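Gripper money: what we're asking for next year

Urho Oksanen here again, with the item a few of you have been asking me about in the hallway. Yes, it's the equipment budget. I promised I'd write it up before June, and with the Tarnberg quote finally in my inbox I have run out of excuses!

Quick recap for anyone who joined the Betholm lab after the winter. We collect handling data with hand-held grippers, a person holding the tool and doing the task, and the Morsy arm learns from that later on. The whole thing runs on 4 grippers at the moment. On paper that's plenty. In practice one of them is usually in pieces on my bench, so plan on three, and please don't book all of them for the same afternoon.

I spent a couple of mornings at the tables with a notepad before writing any of this, and I'd recommend it to anybody who has to fill in a purchase form. You get a very different list from the one you'd write at your desk. Mine started out as "new arm, new arm, new arm" and ended up mostly fingers and paper. 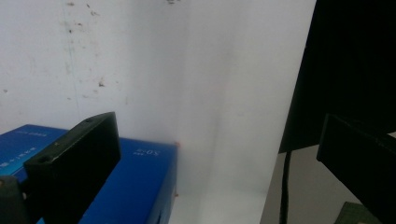 Fingers first

The black fingers are the part we touch things with, so they get first call on the money. I'd like us to buy 30 spare pairs in one go. We've been ordering them in dribs and drabs, and every little order comes with its own shipping charge and its own form for me to sign (and lose). Tarnberg will do a batch price and hold the leftovers on their shelf until we want them.

The other reason is the mix of objects. A box with flat sides is one kind of job and a smooth tapered thing is another, and I'd like people to be able to try a softer pad on the fingers without feeling they're spoiling a good set. If we own enough spares, you can glue whatever you like to them. Go wild.

I also asked for a price on complete grippers. Two more would be lovely. I've put one on the form, with a second marked as optional, and I'll fight for it if the rest comes in low.
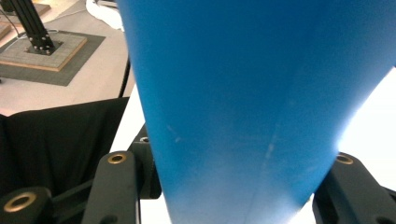
Repairs get their own line this time, too. Last year I hid them under "miscellaneous" and that was a mistake, partly for the accounts and partly for my own peace of mind. Small hardware, joints, cables and so on all go in there now. If you fix something yourself and pay for the part, send me the receipt the same month - I can't do much with one that's been in a coat pocket since fall.

And then there's time, which I always forget to budget for. A new gripper takes me most of a day to set up and check against the old ones. I've asked for 8 bench days over the year, and I want those written into the plan properly so they don't get eaten by demos.

I know the paper line looks silly next to all this. It's cheap, it's the smallest number on the sheet, and I still had to argue for it! Plain white sheets on the tables, changed whenever you feel like it, with no need to ask me first. Scribble on them if it helps you set up. We'll buy a big pack of 156 and see how far it goes.
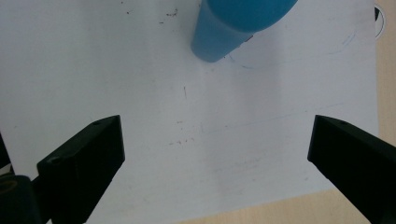 What can wait

The second arm can wait. I know, I know. I like new arms as much as the next person, and the people from Cumura gave us a very nice pitch over coffee. But a second arm needs a second bench, a safety check and somebody to look after it, and I couldn't make those pieces fit in one year. I've moved it to the following plan with a note to get two competing quotes.

New tables can wait as well. So can the fancy storage cabinet, though I did look at it online for longer than I should have.

If you think I've got the order wrong, come and tell me before the form goes upstairs. I'm usually at my desk until 4 or so, and after that try the bench. Bring the name of the part, the supplier and a price if you have one, even a rough one from a web page. "Something better for round things" was a real request I got last year and I still don't know what to order for it.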